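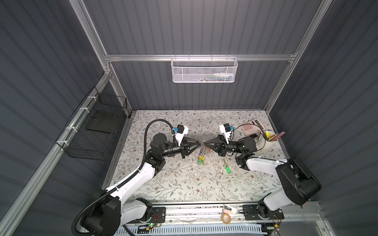 Skatbridge Robotics Club / Two-Arm Team

Search this site Search Go

Nov 17, 2019
Posted by Two-Arm Team

# motano-handover

README for the key handover set. Student project, still moving, check back before you cite numbers.

## What's in it

Left arm and right arm, one bunch of keys, pass from gripper to gripper over the table. 300 episodes so far. Goal is 3000 by June, we'll see. Both arms driven by hand by club members, no scripted motion anywhere.

Each episode folder:

- joint positions, both arms
- gripper open/close, both sides
- wrist cam video, left and right
- `notes.txt` (sometimes empty, sorry)

## Table setup

Flowered cover stays on. Desk stuff stays out too: calculator, pen cup, the odd single key with a green tag. Don't tidy between episodes, we want clutter. Move things a bit if you like, just write it in the notes.

## Known problems

- Episodes before the Rutherford demo have left and right wrist video swapped. Fix script is in `tools/`, run it once only!!
- 13 episodes have a dropped grasp. Kept on purpose, marked `fail`.
- Key tags catch on fingertips. Lower the grip speed, dont squeeze harder.
- Timestamps drift around 5 ms on long runs. Not fixed.

## Splits

Train and test only, no val yet. Test is all from the Vurnness lab sessions, so keep it out of training.

## Using it

Fine for class work and other clubs. Tell us if you find a bad episode, send the folder name and whats wrong. Loader is `load.py`, needs the config file in the same folder or it crashes with a usless error.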